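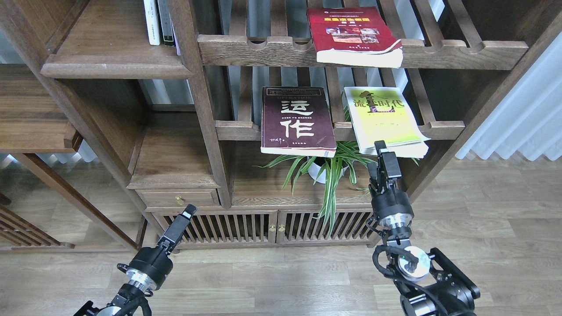

Who pays when the night shift falls ill

Employer liability for occupational illness rests on three tests in most jurisdictions: a duty of care, a breach of that duty, and a causal link between the breach and the harm. The first two are seldom hard to argue. The third decides most cases, and it is the one on which the claim against Trumero, a contract packing firm, now depends.

The claimants are 50 former and current workers at the company's Drarnutholm site. They allege that poor ventilation in the solvent bay led to lasting lung damage. Trumero denies the claim and says its air readings stayed within the permitted limit throughout.

The records

Air quality at the site was logged by sensors supplied by Riseveo. Over the period in dispute the system produced 2,658 readings, of which 444 were marked as incomplete. The company treats an incomplete reading as no reading. The claimants' solicitor, Nisha Katiyar, argues that the gaps fall mainly on night shifts, when the extraction fans ran at reduced speed.

"A missing figure is not a low figure," she says. "The duty to monitor includes the duty to notice when monitoring has stopped."

Angus MacRitchie, a retired safety inspector who has read the logs for the claimants, takes a narrower view. The gaps prove a fault in record keeping, in his opinion, but say nothing on their own about exposure. For that the court will need medical evidence, shift rosters and the fan maintenance sheets.

The agency question

Four of the claimants were never employed by Trumero. They were supplied by Pichler, a labour agency, under contracts that made the agency responsible for "health and welfare matters". Trumero says this moves the duty elsewhere. Pichler says it had no control over the building and no right to inspect it.

Courts tend to look at control before they look at the wording of a contract. Uliana Nechyporuk, who worked in the bay through the agency, took her instructions from a Trumero line manager and wore a Trumero pass. Her payslips came from Pichler. Both firms may be found liable, in which case the share each pays becomes a separate argument - one that can outlast the main claim.

Time limits

A preliminary hearing in December dealt with limitation. The judge held that time ran from the date each worker first knew the illness could be linked to the job, and left the individual dates to be settled at trial.

The next step is disclosure of the fan maintenance sheets, which Trumero has agreed to hand over in part.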